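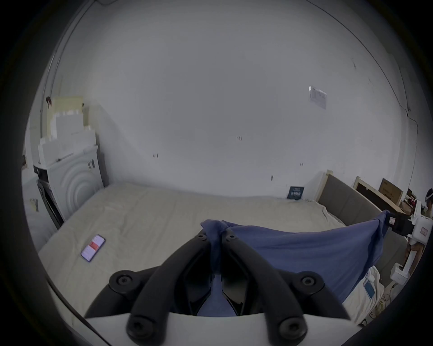

Can a machine fold the laundry for me yet?
It can do a fair bit of it with a person steering, and on its own it's still slow and needs watching. That's my take after a year of filling in this checklist, anyway.

Laundry folding station, walk-through sheet
Filled in 9th December, Rundthorpe room

I use the Perklow sheet for this, with my own comments after each line. Skip what doesn't apply to you!

1. Work surface clear of loose items – NEEDS WORK
There's a phone lying on the left side of the bed. Phones are flat, dark around the edge and very easy to fold into a shirt (ask me how I know). Move it before the next run.

2. Cloth held by a small pinch, no big handfuls – OK
Thin fabric is still the hard part. A towel forgives you, but a T-shirt slides around and hides its own corners. I've tried the Hoshino folding routine on both and I'd only trust it with the towels.

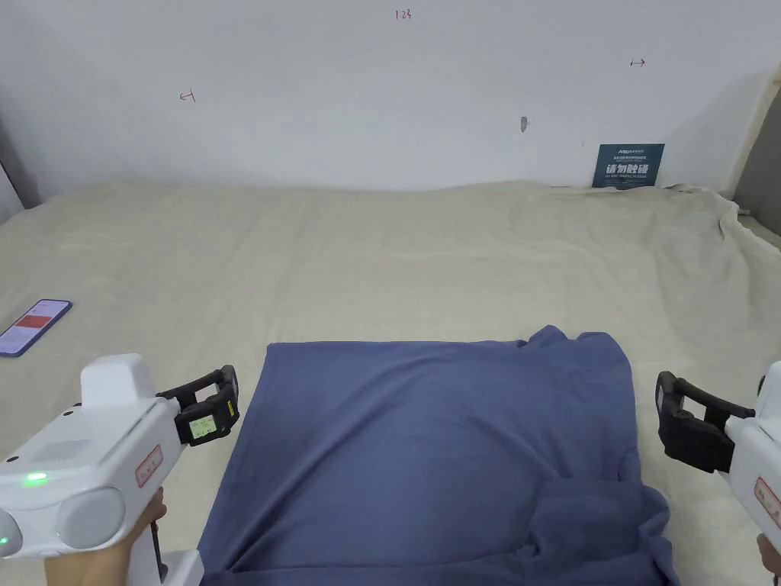 Item 2: blue garment on the bed, grippers to either side, cloth still heaped at one corner.

3. Garment flat before the next fold – NEEDS WORK
Most of it is smooth, but that lower right corner wants pulling out first. A person does this with one swipe of the hand and never thinks about it. For a machine it's a whole separate job, and I'd say it's where most of the waiting happens.

4. Fingers and bolts checked for snags – OK
Run a scrap of old sheet over them. If it catches, stop and look. Last February I let one go and lost a perfectly good pillowcase.

5. Floor cables out of the walking path – NEEDS WORK
Thin ones on the floor by the foot of the bed. Tape them or reroute them, I don't mind which.

6. Posted signs followed – OK
The one by the wall says do not step. Same goes for me when I'm reaching for a sock.

7. Stop procedure known by whoever is on shift – OK
Say it out loud before you start. Mine took 4 seconds.

8. Break taken every 60 minutes – OK
Steering tires your wrists more than folding does, so I'm strict on this one.

Still open: items 1, 3 and 5. I'll recheck those before anyone tries the Flullero settings on fitted sheets – and no, I don't expect much from the fitted sheets.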